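Draneo whiteboards and trays – FAQ

What is the border for?
The rounded grey rim stiffens the panel and protects its corners.

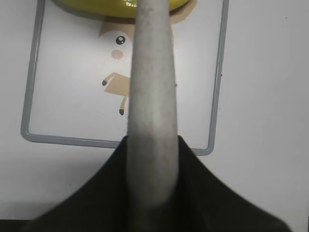 White panel with light grey rim, rounded corners.

How is it cleaned?
Damp cloth, mild soap. Do not use solvent on the rim – it will dull.

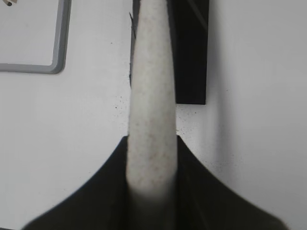 Dark items may be stood on a pale worktop beside the panel. Leave 90 mm clear for wiping.

Are spare rims sold?
From September, in packs of nine. Contact Izzati Ngau.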